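Skarnine

Skarnine is a fictional character in the superhero comic series Orholm, created by writer Greer MacRitchie and artist Norbert Halász. She first appears in the second issue as a smuggler working the harbor district and becomes a regular member of the cast from issue 5 onward.

Publication history

MacRitchie wrote the character for a single story, in which she was to be arrested and sent to the island prison of Julotness. Halász redrew the last two pages so that she escaped over the sea wall, and the script was changed to match. The series ran for 56 issues. Skarnine is missing from the Winter Court storyline, which was drawn by a fill-in artist, and returns in the issue after it with shorter hair and a gray coat that she keeps until the end of the run.

Fictional character biography

Born Ilka Hegedűs, Skarnine grows up in the salt works outside Orholm, where her father is a foreman. An accident in the lower tunnels kills him and leaves her able to pass through any solid material that contains salt. She uses the ability to rob customs warehouses until she is caught by the Lamplighter, the city's masked protector.

The two work together against the Harbor Board and later become a couple. They separate when she learns that he has known the cause of the tunnel accident all along – a secret he had kept to protect his brother. She spends the next year of the story in Julotness under a false name.

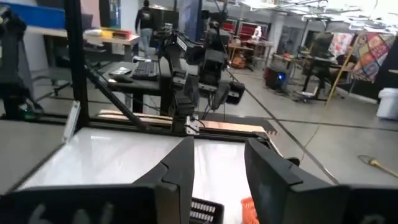

The final storyline brings her back to the city in December, with the harbor frozen and the Lamplighter missing. She takes over his patrols but refuses to wear his mask. The last issue leaves open whether the figure she meets on the breakwater is him or his brother.

Powers and abilities

Skarnine can carry one other person with her when she passes through a wall. Each use of the power dries out her skin and throat, and after three uses in a night she loses her voice. She has no special strength and fights with a dock hook.

Other versions

An older Skarnine appears in the two-part story "Low Water", set after the flooding of Orholm, where she runs a ferry and is known only as Hegedűs.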